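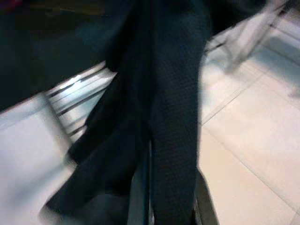
Frequently Asked Questions: Public Observing at the Cenalen Observatory

When is the observatory open to the public?
Public sessions are held every Thursday from October to March. Doors open at 7 p.m. and the first viewing begins half an hour later. The observatory is closed to visitors in December, when the main mirror is cleaned and tested.

Do I need to book?
Yes. Each session is limited to 88 visitors, and places cannot be held without a booking reference. Bookings may be made through this website or at the Plulivville visitor desk. Groups of more than five should apply in writing to the Education Office.

What will I be able to see?
This depends on the date and the state of the sky. Jupiter and its four largest moons, Saturn's rings and the craters along the edge of the Moon's shadow are regular targets in season. The duty astronomer decides the programme on the evening and cannot take requests in advance.

Will the planets look as they do in published photographs?
In most cases they will appear smaller and paler. Published pictures are often built up from many separate exposures, and some are taken by spacecraft at close range. Through the eyepiece, Saturn is small but its rings are clear on a steady night.

What happens if it is cloudy?
The session goes ahead indoors, with a talk and a tour of the Siqueira telescope. Visitors who would prefer to come back may transfer their booking once, free of charge, provided that they inform staff before 6 p.m. on the day.

How cold is the dome?
The dome is not heated. Warm air rising past the telescope blurs the view, so the inside is kept as close as possible to the outdoor temperature. Visitors should bring a coat, a hat and flat shoes -- the viewing platform is reached by an open metal staircase.

May I take photographs?
Photography is permitted without flash. Telephones must be set to their dimmest display, and white torches may not be used inside the dome. Red torches are lent at the entrance.

Is the observatory suitable for children?
Children aged five and over are welcome with an adult.

Can visitors with limited mobility take part?
The lecture room and ground floor are step-free. A live view from the telescope is shown there on the Clekico screen throughout the session. Please state any requirements when booking.

Can I name a star?
No. The observatory does not sell or register star names, and certificates bought elsewhere have no standing in its catalogues.

I have seen something unusual in the sky. Whom should I tell?
Reports of bright meteors should be sent to Ignacio Benavides, Sky Reports Officer, giving the time, your location and the direction in which you were facing. School visits and all other enquiries are handled by Rosimeire Pimentel in the Education Office, extension 831.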